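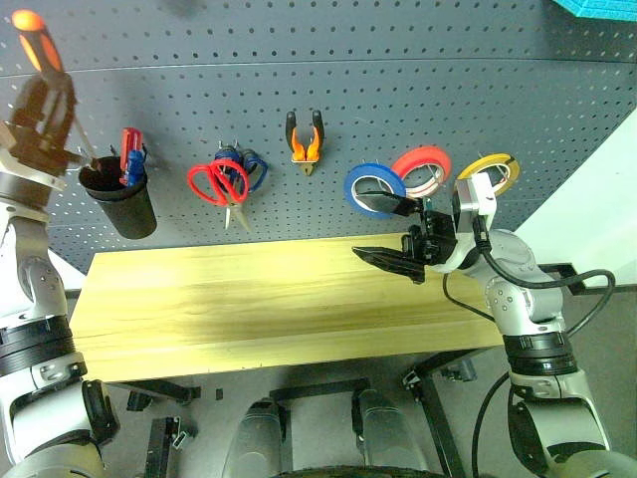 Search this site Enter keywords Go

How to Test Whether a Robot Can Put Your Tools Away

By Mimoza Krasniqi
2023-06-25

Every sales rep who comes through Nornbridge tells me tool tidying is a solved problem. I have sat through the Drakos demo and the Gralico demo, and both looked fine for as long as the rep was choosing the tool. If you are being asked to pay for one of these, run your own test first. It takes about 2 hours and you don't need to know any programming.

What you need

A pegboard, a bench, and the hand tools you already own. Scissors, a screwdriver, pliers or a clamp, a few rolls of tape. Leave the tools as they are. If the vendor offers to bring a matched set with foam grips, say no thanks.

Step 1. Hang everything the way your crew hangs it. Tape rolls can overlap. Scissors can go wherever there's a free hook. A cup is fine for screwdrivers, and it's harder than it looks, because the arm has to find a narrow opening from above.

Step 2. Ask for one tool at a time, taken down and put back. Do 20 rounds and write down each result as you go. Count a round as passed only if the tool is on its hook and the arm has let go. "Almost" is a fail.

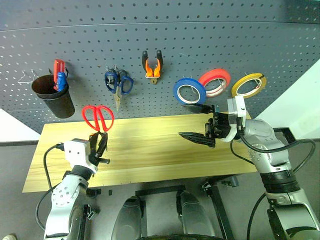 Red-handled scissors in the left gripper, handles up.

Step 3. Watch the scissors closely. Picking them up proves very little. To hang them, the arm has to get a handle loop over a peg, and a grip down near the blades leaves a lot of scissors waving around at the far end. I would want 10 clean hangs before I believed anything.

Step 4. Move one hook over by a couple of holes and start again without telling the operator. At Birach this was where the talking started. A person hardly notices the change.

Step 5. Time it against whoever sweeps up at the end of the shift. Include every reset, and every time somebody reaches in to straighten a roll of tape.

What to do with the numbers

Fewer than 12 passes out of your 20, send them home. More than that, ask for a repeat visit and swap in different tools. I have one booked for September and I'm not clearing any floor space for it yet.

Shares 12 | Comments 2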